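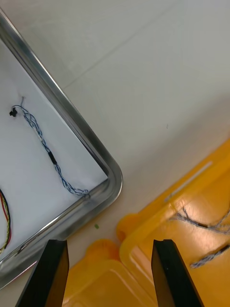 Blue and white twisted lead on paper in a steel tray, black connector at one end.

Fotcombe Repair Room: portable electrical and bench safety checklist, with comments

Inspection date: 15/06/2019
Area: main room, back store, kitchen corner
Previous inspection: February
Items on the register: 47

How to read this. Each line has a result (OK, NOT OK, or NOT SEEN) and a comment. NOT SEEN means I asked for it and it could not be shown to me. It does not mean it is probably fine. The February sheet had a tick in every box and a signature at the bottom, and I have ignored it except where it contradicts what is on the bench.

1. GENERAL ACCESS

1.1 Main door opens fully from inside without a key
OK. It sticks at the bottom but opens with one push.

1.2 Rear door opens fully
NOT OK. Opens as far as the shelving. I was told the shelving is temporary. It has labels on it.

1.3 Walkways clear to both doors
NOT OK. Extension lead across the route to the rear door, taped down. The tape has lifted at both ends and the middle has gone grey, so it has been there a while. A socket on that wall would deal with it for good.

1.4 Emergency lighting test record
NOT SEEN. There is a hook where the book should hang.

2. FIXED ELECTRICAL

2.1 Distribution board accessible
OK. Key in the lock.

2.2 Circuits labelled
NOT OK. Three say "sockets". One says "old sockets". Labels should say which wall and which room. If the fitter cannot tell which is which, switch them off one at a time and find out.

2.3 RCD trips on test button
OK. Both tripped straight away. This only shows that the button works. The timed test belongs to the fixed wiring report, for which see 2.4.

2.4 Fixed wiring report in date
NOT SEEN. The covering letter is in the folder and the report is missing. The letter says "satisfactory", and I do not accept a letter.

2.5 Socket fronts undamaged
NOT OK. Double socket beside the sink has a crack from the left-hand switch to the screw. Take it out of use today. A sticker saying "careful" does not count as out of use.

3. PORTABLE APPLIANCES

3.1 Register matches items present
NOT OK. The register lists 47. Several things in the room are not on it, among them a Golob desk fan, and two things on it could not be found. Either the register is checked against the room or it is a list of things somebody once owned.

3.2 Test labels in date
Mixed. Most are in date. The kettle label has been washed blank.

3.3 Plugs and flexes
NOT OK. Item 23 (bench lamp) has the outer sheath pulled out of the plug and the inner colours showing. It carries a pass label from February. I would like to know what was looked at. Cut the plug off and rewire it, or scrap the lamp.

3.4 Fuses correct for the appliance
NOT OK. Every plug I opened had a 13 amp fuse, including two lamps and a radio. This is what happens when one box of fuses is bought. Get a box of 3 amp as well.

3.5 Multi-way adaptors
NOT OK. One four-way plugged into another under the long bench. The load on it is small and I don't expect it to catch fire. It should still go. The next person will add a heater to it.

4. BENCHES AND SOLDERING

4.1 Irons in stands when not held
OK during the visit. There are burn marks along the front edge of the second bench, so it is not always OK.

4.2 Fume extraction
NOT OK. The Dirari unit runs and makes a convincing noise. A strip of tissue held at the inlet barely moved. The filter was nearly black. The supplier's leaflet is pinned above it and promises "clean air for years", which I would treat as advertising. Change the filter, repeat the tissue check and write down the date.

4.3 Small parts and leads kept under control
Mixed. Trays are provided and some people use them. Loose leads in drawers were tangled with bare ends among them. Any lead with a bare end should be capped or binned before it goes back into stock.

4.4 Eye protection available
OK as far as "available" goes. Nine pairs in a box, all still in their bags. Available is the word on the form. I would have chosen "worn".

4.5 Hand washing after soldering
Soap present. Towel present and best replaced with paper.

5. BATTERIES

5.1 Charging area away from exits
NOT OK. The charging shelf is next to the rear door, the same one that does not open fully. See 1.2. Move the shelf to the brick wall by the board.

5.2 Damaged cells stored separately
NOT OK. There is a tin marked "dead" and a tin marked "dead?". The second tin must be sorted. Swollen cells go outside in the lidded bin and are collected, not saved up.

5.3 Chargers matched to batteries
NOT SEEN. Two chargers have no rating plate. I was told they have always been used. Remove both.

6. FIRE

6.1 Extinguishers in place and serviced
OK. Serviced by Draltden, tags in date, pins and seals in place. One has a coat hung on it.

6.2 Detector tested weekly
NOT OK. The log shows a test every week, all in the same pen, with the same two-word comment. The detector worked when I pressed it. The log tells me nothing.

6.3 Waste removed at end of session
OK.

7. PAPERWORK

7.1 Accident book
Present, last entry number 811, which carries on from an older book. Entries are short but readable. Two burns were recorded with no note of what was changed afterwards.

7.2 Induction sheet for new helpers
Present. It says "read the folder". The folder holds the letter mentioned at 2.4 and a takeaway menu.

ACTIONS

Before the room is next opened: cracked socket (2.5), item 23 (3.3), lead across the walkway (1.3), shelving at the rear door (1.2), unmarked chargers (5.3).

Within a month: fume filter, board labels, fuses, chained adaptors, charging shelf, battery tins, full check of the register.

On request: wiring report and emergency lighting book. Originals please. A message saying they have been found will not close either item.

Overall result: NOT PASSED. Re-inspection needed. Please do not fill in the next sheet by copying this one.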